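Notebook, July - fabric bench, Wistari curtain job

Started at 7 with the sheers, mostly so I'd have them out of the way before the heavy stuff. I love this white voile but it shows everything! Hold it up with a light behind and you get your whole silhouette on it, arm and all, so for the Kirnholm front windows it's going to need a lining or a second layer. The hem is wavy too. I'm blaming my pressing - will redo it with a longer stitch.

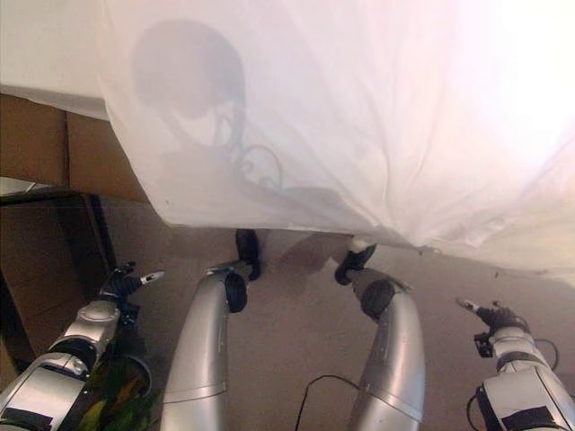 Herringbone and the dark gray

Moved on to the cream herringbone (the Menon order, 20 yards on the shelf). Folded over on itself it makes a nice fat band, and the zigzag still reads clearly along the ridges. I keep wanting to put it against the charcoal, which is so smooth that the weave really pops next to it. Could be a border, could be tiebacks - haven't decided.

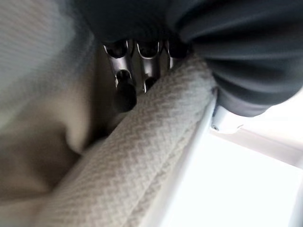
Angelica Navarro thinks tiebacks, and says the herringbone will fray like mad unless we overlock it before cutting the strips. Fine, overlocking first. Need more gray thread.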